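February – Plolgate Support
Posted by the Illitz desk

Ticket 42: political memoir download fails at page 9

Reported: Reader bought the campaign memoir as an ebook from the Plolgate store. The file opens, then stops at page 9 with a blank screen. Same result on a phone and a laptop.

Step 1. Removed the book from the library and downloaded it again. No change.

Step 2. Checked the file size. The reader's copy was 2 MB – the store copy is roughly 4 MB. The download is ending early.

Step 3. Switched the account from the Lebrun server to the main one. The full file came through and the book opened past the chapter on the Senate years.
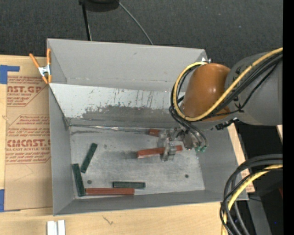

Step 4. Asked the reader to check bookmarks and notes. Notes are back, bookmarks are not. Passed to the sync team.

Status: Download fixed. Bookmarks still open. Other titles in the politics section are being checked on Lebrun.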